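Chapter 5
Living Next Door to Us: Animals and the Warm City

Before you read

Think of the last wild animal you saw without really looking for it. Chances are it was a pigeon, a squirrel, an ant, or a moth bumping against a porch light, and chances are you gave it about as much thought as you gave the porch. In this chapter I'd like you to slow down and give these neighbors a bit more attention than they usually get, and by the end of it I hope you will find yourself stopping on the sidewalk for no reason your friends can understand.

5.1 The heat a city keeps

I grew up outside Hindon, a town so small that its temperature was the same as that of the fields around it, and when I moved to Killbridge for school the first thing I noticed was how long the evenings stayed warm. You could sit on the front steps at ten at night and feel the bricks giving back the afternoon through your shirt. It was lovely in May and pretty miserable in August! What I was feeling is called the urban heat island, and it is one of the most thoroughly studied things about cities.

Stone, brick, and pavement soak up sunlight all day and let it go slowly after dark. Trees and damp soil cool the air around them by giving off water, and a city has fewer of both. Add the heat that leaks out of cars, furnaces, and kitchens, and you have a place where frost often comes later in the fall and leaves sooner in the spring.

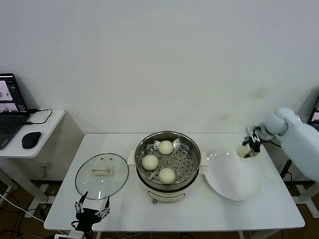
For a small animal, heat is closely tied to the pace of life. An insect can't warm itself from the inside the way you and I can (with a few exceptions, such as a bumblebee shivering its flight muscles), so its body speeds up and slows down with whatever it is standing on. Air and moisture matter just as much, and this is where students sometimes get confused, so let me borrow from the kitchen. The floor of the steamer basket, with its rows of small round holes, lets steam rise from below and reach whatever is resting there. Bare soil full of pores works in a similar way, passing water vapor up into the air on a warm day. Now imagine those holes sealed over, and you have a parking lot. The water stays below, the surface bakes, and an ant crossing it at noon is walking over ground that may be far hotter than the air you feel on your face.

5.2 Ants that can take it

One way to find out whether city animals handle heat better than their country cousins is simply to collect some of each and compare. Kaj Skov, who taught the field course I took as a student, had us do exactly that. We gathered ants from 33 street corners in Killbridge and from a stretch of woods near Kershaw, carried them back in little vials, and warmed them very gradually until they lost their footing. We tested 244 ants in all, and I still remember the ache in my neck from bending over that water bath.
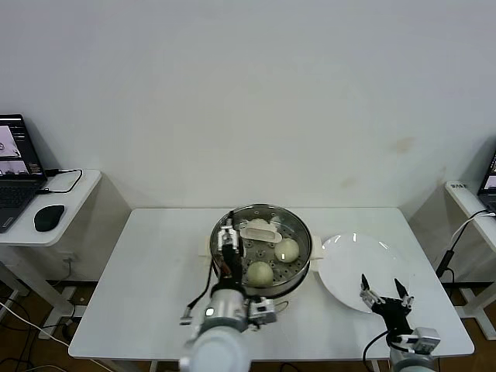
The street ants stayed on their feet at higher temperatures than the woodland ants did. We were thrilled, of course, and ready to announce that we had caught evolution in the act. Kaj let us celebrate for a minute or so and then asked how we knew the ants hadn't just gotten used to it.

It was a fair question, and you will meet it again and again in this book. An animal can become tougher during its own lifetime by living in a tough place, and that kind of change is called acclimation. Adaptation is a change in a population over generations, as the individuals best suited to a place leave more offspring behind. To tell them apart, you raise both groups under the same conditions from the egg onward and then test them. If the difference is still there, it was probably inherited, though even then a mother's condition can affect her young, and careful researchers like to wait another generation to be sure.

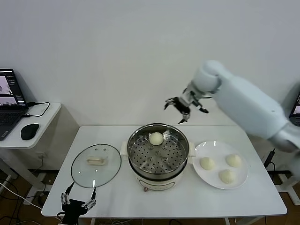

We didn't have another generation to wait for, as the term ended in 3 weeks and somebody needed the bench. But the question stayed with me, and it runs through everything that follows. Section 5.3 looks at birds that sing at a higher pitch near traffic. Section 5.4 takes up night lighting and what it does to moths, and in Section 5.5 we follow a creek from the hills down through town to see which creatures drop out along the way.

Key terms for this section: urban heat island, acclimation, adaptation, heat tolerance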